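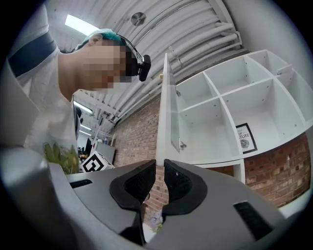
The Street Where Shoes Get a Second Life

When I moved to the old quarter above the harbor, my landlord gave me two keys and one piece of advice: "If your sole opens, go to Erhan." I did not understand why this was important. In the first winter I learned it. The streets are steep and made of stone, and in December the rain runs down them all day. A cheap pair of boots lasts one season there, sometimes less.

Erhan Kurtuluş has his workshop at the lower end of the street, between a bakery and a place that sells phone cards. The sign still says Thammasiri, the name of the tailor who had the room before him. He never changed it. People would get confused, he told me, and besides, the letters are good letters.

He opens at 8 and first he makes tea. Then he looks at the shoes that customers left the evening before, and puts them in order on the shelf, the easy ones on the left. A new heel takes him less time than a phone call. A full sole needs two days, because the glue must rest overnight and he does not trust the quick kind.

I asked him what is the most common damage. He said it is water, and after water, radiators. People come home with wet shoes and put them against the heating, and the leather becomes hard like bread. It is better to fill them with newspaper and leave them in the hallway, and to change the paper before going to bed.

Two doors up works Satish Vishwakarma, who repairs bags and belts. He came to the city as a young man to sell suitcases and found that he preferred to fix them. The two men send customers to each other and share a heavy sewing machine, which lives at Satish's because his floor is more level. They disagree about thread. Satish likes waxed linen for everything – Erhan says linen is for people who have time.

The work is not disappearing, as I had expected to hear. Erhan has a waiting list of more than a week in autumn. What is hard to find is material. The factory that made his favorite rubber closed, and he bought the last 200 sheets it had. They stand rolled in the back room behind a curtain, and he uses them only for shoes that he thinks deserve it.

My boots got the ordinary rubber. I have worn them for three winters now, and last week I brought them back for the heels.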